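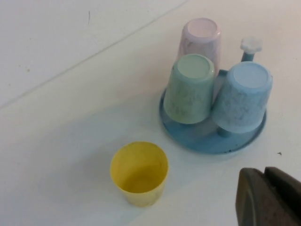
Chapitre 4. Surfaces de travail : réflexion, teinte et nettoyage
Notes de cours, F. Illés

4.1 Réflectance

Le facteur de réflexion lumineuse d'un plan est le rapport du flux réfléchi au flux incident. Pour un blanc courant, on retient 70 % dans les calculs d'éclairement intérieur. La valeur ne dit rien de la répartition angulaire : un plan mat diffuse, un plan satiné ajoute une composante spéculaire dont le maximum suit la loi de Descartes.

Rappel : E = Φ / S, avec E en lux, Φ en lumens, S en mètres carrés. La luminance d'un plan parfaitement diffusant vaut L = ρE / π.
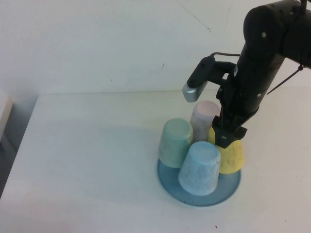
Fig. 4.1. Plateau blanc et bras articulé noir.

4.2 Application numérique

Salle Carance, plan horizontal, éclairement moyen relevé : 633 lx. Avec ρ = 0,70, on obtient L = 141 cd/m². Le relevé près de la fenêtre donne 964 lx, soit L = 215 cd/m². Le contraste entre les deux zones se calcule sur les luminances et non sur les éclairements dès que ρ varie d'un point à l'autre.

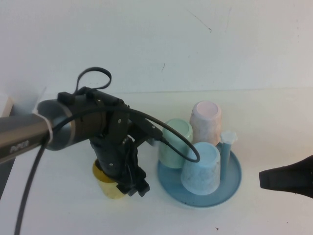

Fig. 4.2. Gobelet jaune posé debout sur la table.

4.3 Entretien

Le dépôt gras abaisse ρ et modifie la brillance. Protocole Baneck : chiffon microfibre, eau à environ 37 °C, détergent neutre, rinçage, essuyage dans un seul sens. Les abrasifs sont exclus. Mesurer la brillance à 60° avant et après, en cinq points.

À préparer : exercices 3 à 6 du polycopié Sipos. Pour l'exercice 5, négliger les réflexions multiples entre plan et plafond.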